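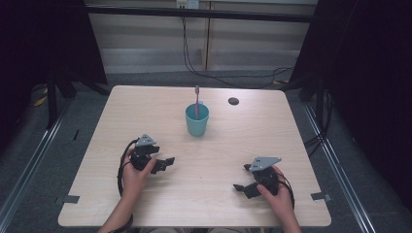
*A pink toothbrush in its cup*

Posted August 2018

Well, I finally got myself over to Ulmont for their open day, after saying I'd go every summer since we moved here! It's 58 miles each way and I did it on the bus, with a change at the crossroads, so I was more than ready for a cup of tea by the time I arrived. The tea was in the old Rillex mill (they've kept the name over the door), along with a very good lemon cake and a map of the village drawn by the school.

If you don't know Ulmont, it has fewer than 1000 people and it lost its bank and its butcher in the same year. The shop nearly went too. In March the village bought it between them, and it now opens 7 days a week with a post office counter at the back. I had a good nosey round and came out with stamps, a jar of pickled beetroot and a raffle ticket I hadn't meant to buy. Haque's bakery next door had sold out of everything but seeded rolls by noon, so go early if you're going for the pies.
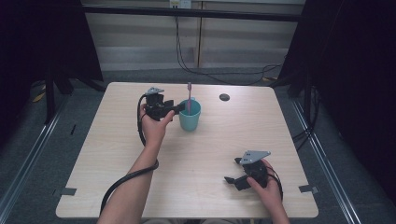 **Out and About**

After lunch I joined the walk along the river, which was meant to take an hour and took nearer two, as we kept stopping to talk to people in their gardens. You get a lovely view of the church from the footbridge. One bit of the path is steep, so wear proper shoes (I was in sandals, silly me).

Then back to the green for the Jekasance, which is their village dance and goes on for 3 hours with a break for sausages. I sat out the fast ones! The band were all local and the little ones had the front of the stage to themselves.

What I kept thinking on the bus home was how many of us could do with a day like that here. We've got the hall and we've got the green. If anyone fancies talking about it, I'm usually in the library on a Thursday morning, or leave a note for me at the desk. I've still got the Ulmont map if you'd like to borrow it.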